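Can it wipe the table yet?

Every few months somebody on the second floor asks us the same thing, usually in the elevator: when is one of these going to come home with me and do the dishes? I love that question. My stock reply used to be a shrug and "ten years," and I've had to retire it, as the last stretch at Woltham has been the most fun I've had in this job and I no longer trust my own guesses.

So, an update on chores. Since the spring we have kept a running list of small jobs, the kind a ten-year-old gets asked to do before dinner. Fold a dish towel. Put the spoons with the spoons. Tidy a desk. Clean pen off a white tabletop. We log every try, good or bad, and the sheet now stands at 1,525.

Desk work is the part I want to tell you about. A pen seems easy to pick up until you think about what your own fingers do: they come down on either side, they touch the table a little, they feel the barrel roll and they follow it. Ours come down on either side too, and then it's all in the timing. In the last batch of 142 tries at pens, Lertchai Phetsri's new approach angle missed 15. In the batch before that we were missing over half! He was so pleased he went and bought cake.
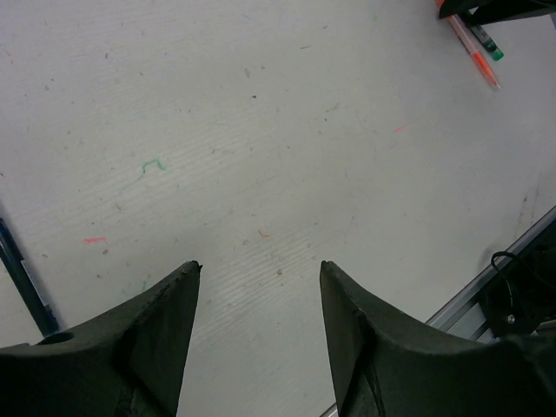 Household Tasks Group, Woltham Robotics Lab

Stray ink is harder, and I think more interesting. A pink streak or a little curl of orange has no edges to grab, so the arm has to find it, get a cloth onto it, press just enough and then look again to see if it's gone. Green squiggles on white get spotted nearly every time. Faint reddish dashes are another story, and so are gray smudges, which the software likes to treat as shadow. Ieva Paulauskas has been retraining the part that decides what counts as dirt (dust specks are in, scratches are out, and the two of us still argue over smudges).

Towels: better than last year, slow. Spoons: good, as long as they aren't nested. Dishes: please keep doing your own dishes.

People also ask about the shop floor, where you'd expect things to be further along, and they are, for jobs that repeat. Corinne Dunleavy spent a week at the Orozco packing plant and came back with pages of notes. Her short version is that a machine there will put the same part in the same tray all day long, and then a person walks over to sweep up, untangle a strap and wipe down the bench. The odd jobs at the end of a shift are still done by hand, and those are just like the ones on our list. It made me want to get back to the table right away.

Next up are pens with caps. Taking one off, putting it back on and hearing the click takes two arms, and the second one gets bolted down on Monday. Come by after 3 if you'd like to watch, and bring any dried-out markers you have lying around. We go through a lot of them.

Rahel Zaugg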